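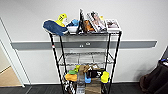
The demo rack at Ukley, with the toys and magazines up top and the shelf beneath them left clear.

How to Run a Robot Open Day in a Room That Was Not Built for One
By Impi Pelkonen

Every June we let the public in to watch Iltar, our mobile robot, move small objects from one shelf to another. It's a slower show than people expect. Visitors arrive having seen robots do backflips on the internet, and we offer them a sponge changing its address.

They do enjoy it, as long as the demonstration is set up properly. What follows is the way we do it at the Ukley lab. Adjust for your own robot and your own carpet.

What you will need

One robot, charged
A spare battery, also charged
Open wire shelving
A bin of small, soft, colorful things
Floor tape
A person to drive and a different person to talk
Snacks, kept in another room

Step 1: Pick a job that can be followed from the back row

Your favorite task is probably a bad demo. Ours was sorting cables, which fascinated four engineers and put one grandfather to sleep standing up. Picking something up and putting it somewhere else needs no introduction. Children can shout advice, and they will.

Give the robot an obvious destination. We keep a whole shelf empty for this, so that when a toy lands on it, even the person who was looking at their phone can see that something has changed.

Step 2: Choose your objects

Soft toys are excellent. They forgive a bad grip, they survive a fall, and the crowd takes their side at once. A blue plush toy lying near the edge of a shelf gets more sympathy than any robot I've worked on.

Mix in a few awkward shapes. Magazines are floppy and shiny and make Iltar think for a long time, so put them in the second half, after you've earned some goodwill. Sponges are cheap and come in bright colors. Leave out anything with liquid in it. I won't be going into why.

Don't tidy too much. A jumbled shelf looks like the ones people have at home, and a perfect row of identical blocks makes them suspect a trick.

Step 3: Set up the room

Do this the evening before. Mark a line on the floor for visitors and keep it well back from the arm's reach. We allow 70 centimeters beyond full reach, then add another step for the child who believes lines are a suggestion.

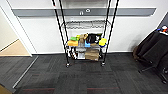
Driving space is the thing I get wrong most years, so walk the robot's route yourself before you let it try. Get down low while you do it. At eye height a room looks wide open, and at floor level it belongs to the furniture. An office chair with a coat over the back seems to take up one chair's worth of room until you notice the base, with a leg poking out toward the middle of the floor at just the height where a mobile robot would like to be. Wheel it out, coat and all. Look at doorways too. A metal threshold strip between two floors is nothing to a shoe, but it deserves a slow test pass if your route crosses it. And if your shelving is on casters like ours, lock whatever locks and give the rack a good shove. If it moves for you, it'll move for a robot arm in front of an audience.

Check the light at the time of day you'll be running. Our room behaves well at ten in the morning and badly at four in the afternoon, so we finish at three.

Step 4: Rehearse, then rehearse the failure

Run the full routine until you're sick of it. We aim for 100 picks before we open the doors, spread over several days, using the real objects and not the nice ones from the training bin. Keep a tally on paper. The tally also answers the first question any visitor asks, which is how often it drops things.

Next, practice what you'll say when it does. "It's recalculating" is fine once. After that you need material. Our talker keeps a short bit ready on how the Sima planner picks a grip, and it can be stretched to cover a full restart if told with enough feeling.

Have the driver press the emergency stop during rehearsal, without warning the talker. You'll learn a lot about your talker.

Step 5: Run the groups

Keep groups small. Last year we had 29 people booked and tried to show them all in one go, and the back half spent the visit admiring the backs of the front half. Now we split the bookings into 4 groups.

Each session goes like this:

Welcome and safety line, two minutes
Three picks with no talking
Three picks with talking
A visitor chooses the next object
Questions

The silent picks matter. People need to stare for a bit before they can listen. Letting a visitor choose is the best part and also the riskiest, as they always choose the magazine.

If you borrow equipment from a supplier, let them know what you plan to say about it. Vosero lent us a gripper and was very gracious about our talker introducing it as "the expensive bit."

Step 6: Questions you will get

Will it take my job? Does it have a name? Can it do laundry? Why is it so slow? Can it fetch a beer? Answer the slow one plainly: it's moving at a speed we're comfortable with near people. The laundry one will come up in every group, so find a reply you can stand hearing yourself give.

Step 7: Pack up

Power down the robot before you start chatting with the stragglers. Count the soft toys back into the bin. Peel the floor tape off the same day, or it will become part of the carpet and you'll be explaining it until next June.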